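### 4. Using the wash corner

The wash corner at Oker is open to all Clerkum tenants during shop hours. Read this section once before your first load. Section 5 covers drying and folding, and section 6 covers faults.

#### 4.1 Before you start

1. Walk down the shop aisle to the washing machines. Keep baskets and trolleys close to your side so that shoppers can pass.
2. Sort your load into whites, colours and heavy items. Coats, rugs and dog bedding count as heavy and go in on their own.
3. Empty every pocket. Coins and hair grips work their way through the holes in the drum and have to be taken out by the engineer.
4. Close zips and fasten bra hooks.
5. Weigh the bag if you are unsure. A full drum is roughly 80 per cent filled by eye, with a hand's width left clear at the top.

**Note:** Tijani powder is sold at the till. Bring your own if you prefer, but no liquid in capsules – they do not dissolve properly on the short wash.

#### 4.2 The area

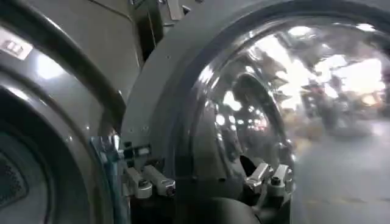
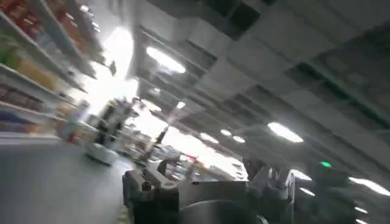
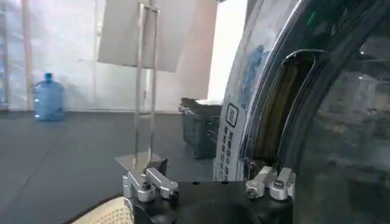
#### 4.3 Loading and starting

1. Check that the drum is empty. Run your hand round the inside of the rim as well, as socks tend to lodge there.
2. Put the load in loosely, one piece at a time. Do not push it down with your knee or foot.
3. Check the door seal for trapped cloth, then shut the door firmly until it clicks. If there is no click, open it and try again. Do not slam it.
4. Add powder to the drawer. One level scoop is enough for an ordinary load; use 2 for heavy items.
5. Choose the programme:
 - Programme 1: whites, hot
 - Programme 2: colours, warm
 - Programme 3: delicates, cool
 - Programme 4: heavy items, warm, long rinse
6. Insert your token and press Start. The door locks straight away and cannot be opened until the programme ends.

**Caution:** Do not reach into the gap between two machines, even for a dropped sock. Ask at the till and someone will get it for you with the long tongs.

**Caution:** The door glass gets hot on programme 1. Keep small children away from it.

#### 4.4 When the wash has finished

1. Wait two minutes for the lock to release. Pulling on the handle will not make it any quicker.
2. Take everything out, including anything stuck to the top of the drum.
3. Wipe the seal and the inside of the glass with a dry cloth.
4. Leave the door ajar so that the drum can air. This has been the rule since January, when we had complaints about the smell.
5. Mop up any drips before you go. Water on the floor gets carried into the aisle on people's shoes.

Washing left for more than half an hour may be taken out and bagged by staff. Bags are kept behind the till until closing time.

**Note:** Tokens are not refunded if the wrong programme is chosen. If a machine takes a token and does not start, write the time in the fault book and see Ebuka Ojo for another one.

#### 4.5 Things that must not be washed

- Anything with petrol, paint or white spirit on it
- Foam cushions and pillows with a rubber filling
- Rugs with a stiff backing
- Work clothes with metal swarf in them

If you are in doubt about an item, ask Femi Adeyemi before you load it.

Section revised August 18, 2004. Replaces the loose sheet headed "Laundry rules".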